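Nitesik (Handgreifersystem)

Zuletzt bearbeitet: August

Nitesik ist ein handgeführtes Greifersystem zur Aufzeichnung von Bewegungsabläufen, das von der Firma Kiltton als Bausatz und als fertig montiertes Set angeboten wird. Es richtet sich an Hochschulgruppen, Labore und kleinere Entwicklungsabteilungen, die Vorführdaten für Roboterarme sammeln wollen, ohne dafür einen Arm anschaffen oder fernsteuern zu müssen. Man nimmt die Greifer einfach in die Hand und arbeitet los, und genau darin liegt der große Reiz des Systems!

Aufbau

Ein vollständiges Set besteht aus zwei Handgreifern, den dazugehörigen Markerwürfeln, einer Kamera je Greifer, einer Kopfkamera sowie einem tragbaren Rechner. Der einzelne Greifer wiegt ohne Kabel 607 Gramm. Das Gehäuse ist grau, die Finger lassen sich mit wenigen Handgriffen tauschen. Auf dem Gehäuse sitzt die Markerhalterung, über deren Muster die Software die Lage des Greifers im Raum bestimmt. Die Würfelform hat sich gegenüber der früheren Flachplatte durchgesetzt, weil fast immer mindestens eine Seite zu einer Kamera zeigt, auch wenn das Handgelenk stark gedreht wird.

Die Griffweite wird in der Software live angezeigt. Wer schon einmal mit selbst gebauten Lösungen aus Federn und Kabelbindern gearbeitet hat, wird die leichtgängige Mechanik zu schätzen wissen: Der Abzug läuft weich, die Finger schließen gleichmäßig, und selbst nach einer längeren Sitzung bleibt die Hand erstaunlich entspannt.

Einsatz

Typisch ist der Einsatz in gewöhnlichen Räumen. Ein Tisch, ein paar Haushaltsgegenstände und eine Steckdose in Reichweite reichen aus, ein eigenes Studio ist nicht nötig. Die Einrichtung eines Platzes dauert nach Herstellerangabe 20 Minuten, mit etwas Übung geht es schneller. Zwei Personen können parallel aufnehmen, sofern ihre Marker verschiedene Kennnummern tragen. Vor der ersten Aufnahme werden beide Greifer kurz ins Blickfeld der jeweils anderen Kamera gehalten, damit das System ihre gegenseitige Lage abgleichen kann.

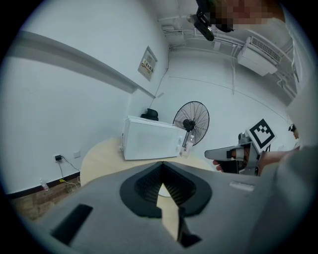

Aba Lamptey wandte dagegen ein, der Abgleich sei zwar schnell gemacht, müsse aber nach jedem Fingerwechsel wiederholt werden, und das stehe im Handbuch an einer Stelle, die man leicht überblättere. Sie wünsche sich dafür eine Warnmeldung in der Software. Kiltton hat den Hinweis inzwischen in die Kurzanleitung übernommen, eine Meldung im Programm gibt es bislang nicht.

Software und Datenformat

Die mitgelieferte Aufnahmesoftware heißt Funent und läuft auf dem tragbaren Rechner. Sie führt die Bilder aller Kameras, die Griffweite und die berechneten Positionen auf einer gemeinsamen Zeitachse zusammen. Fehlerhafte Durchgänge lassen sich direkt nach der Aufnahme verwerfen, und das spart beim späteren Sichten enorm viel Zeit. Schön gelöst ist auch die Vorschau: Schon während der Bewegung zeigt ein farbiger Balken, ob die Marker erkannt werden. Exportiert wird wahlweise in einem offenen Format oder als einfache Bildfolge mit Tabelle.

Eine Akkuladung reicht für rund 132 Minuten Aufnahme. Für längere Sitzungen ist ein Zweitakku sinnvoll, der während des Betriebs eingesetzt werden kann.

Geeignete Aufgaben

Besonders gut liegen dem System zweihändige Aufgaben am Tisch: Deckel öffnen, Geschirr umstellen, Lebensmittel auf Teller legen, Tücher falten. Weiche oder empfindliche Gegenstände sind dabei die eigentliche Kür, und hier zeigen die nachgiebigen Finger ihre Stärke. Bei sehr flachen Teilen wie Münzen oder Karten stoßen sie an Grenzen. Dafür bietet der Zubehörhandel Verbruggen schmale Fingerspitzen an, die ohne Werkzeug passen.
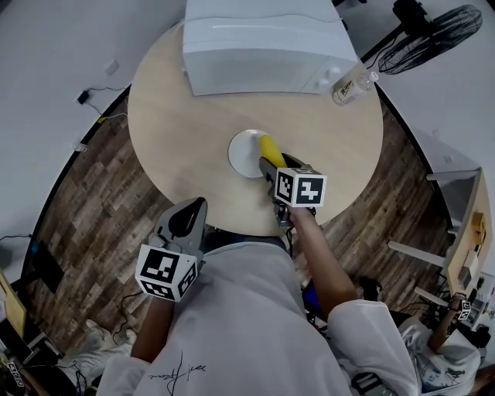

Greifen einer Banane auf einem Teller, Blick von oben auf den Arbeitsplatz

Varianten und Lieferumfang

Der Bausatz enthält alle Teile außer dem Rechner und verlangt etwas Geduld beim Verlegen der Kabel. Das montierte Set kommt im Koffer und ist ab Werk kalibriert. Beiden Varianten liegen fünf Paar Ersatzfinger bei, dazu ein gedruckter Bogen mit Reservemarkern. Ein Einzelgreifer ist ebenfalls erhältlich und lässt sich später zum vollen Set erweitern.

Wartung

Die Markerflächen sollten trocken abgewischt werden, Glasreiniger macht den Druck stumpf. Die Finger nutzen sich an den Spitzen zuerst ab. Ersatzteile sind bei Kiltton und Verbruggen einzeln lieferbar.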